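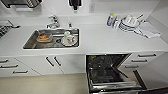

Kitchen counter and sink, white top, steel basin.

Saturday, October 17, 2020

Brekke listing, measuring and prep notes

Started with the floor plan because the old one is wrong. The agent before us listed the back bedroom at the same size as the front one and it clearly isn't. Went over both with the laser and then with the tape, since the laser gave me odd readings off the wardrobe mirror last time. Tape and laser agree now. Wall to wall, no skirting included. The closet goes in as storage and stays out of the bedroom figure. Gudrun wants that done the same way on every listing from now on, so please check the Trandgate sheets before they go out.

The hall is awkward. It narrows past the bathroom door and the drawing software wants to square it off. I drew it in two pieces and joined them by hand. Saved under the address, not the owner's name.

Batteries: the laser died in the living room. Spare set was in the glove box and also nearly flat. Bought new ones on the way back, receipt is in the tray.

Light test for the living room. Tripod at chest height in the doorway corner, shutter at 1/60, ceiling light off. With the light on, the wall by the window goes yellow and no amount of correcting gets it back without turning the sofa green. Blinds half open was best. Fully open burned out the balcony door. Sugeng thinks we should shoot this room before ten in the morning and I agree, the sun comes straight in after that.

Paperwork still missing:
- boiler service record (seller says it is with Hinton, have asked them)
- parking space number, the deed and the sign in the garage don't match
- answer from the building office on pets

The parking question has to be settled before the listing goes live. We had the same trouble on Grarnier and ended up reprinting 60 brochures.

Draft text is at 2 paragraphs and should stay there. I took out "sun-drenched" and "must see". Left in the distance to the train stop, but it needs walking with a watch – the map gives it in a straight line, across the rail yard.

Seller would like to be out by December and is flexible on the price of the white goods. Don't put that in the text. She would rather have one open house than a string of private viewings, so propose a Sunday afternoon and leave gaps between parties.

Next: redraw the balcony, order the sign, call the building office again. Key is back in the cabinet, second hook from the left.

Comments

Sugeng Purba: Trandgate sheets checked. The upstairs bedroom had the closet counted in, fixed and saved again.

Gudrun Blomqvist: Thanks. Use the number from the deed for the parking until the office answers, and mark it unconfirmed on our copy.

Sugeng Purba: Walked to the train stop from the front door, seven minutes at a normal pace. There are steps by the underpass, so maybe mention that.

Workshop notebook – questions to the listings desk | © 2020 | Back to top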